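Home | Products | Teaching Kits | FAQ | Support

Demeten Gear Task: Frequently Asked Questions

Do I guide the arm by hand or use the remote?
Either works. Hand guiding is quicker to learn. The leader handles give cleaner recordings, as your hands stay out of the wrist camera's view.

How should the gear be gripped?
Across its sides, with the bore left clear. Close slowly and let the fingertips settle before moving toward the ring.

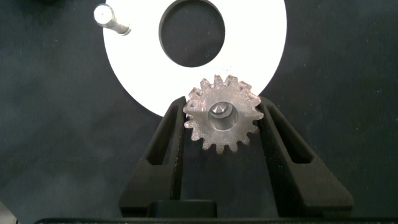

Wael Bensaid writes that he lowers the grip force to 18 percent on the remote and gets fewer tilted gears that way. The setting is under Handles > Force.

When does a recording start?
At the first motion of either handle. Open the fingers fully and hold still before the approach.
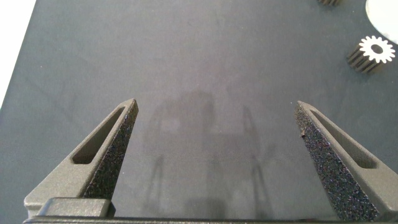 A pause longer than 5 seconds splits the file in two. Join the halves in Sarard before upload.

Can both arms be used?
Yes. Pair each handle with its own arm and check left and right before recording. 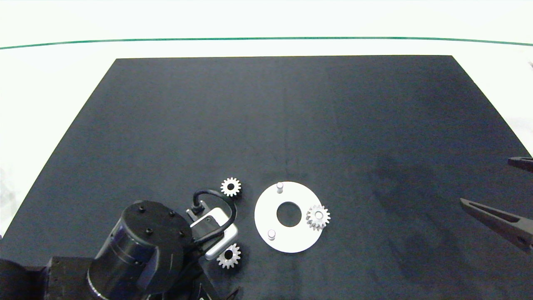

Assign one gear to one arm and keep that assignment for the whole set. Mixed sets train poorly.

Comments (3)

climeck_user: Error 413 on upload, any fix?

Alaoui: Split the set, then retry.

climeck_user: Worked, thanks.

Previous | Next | Back to top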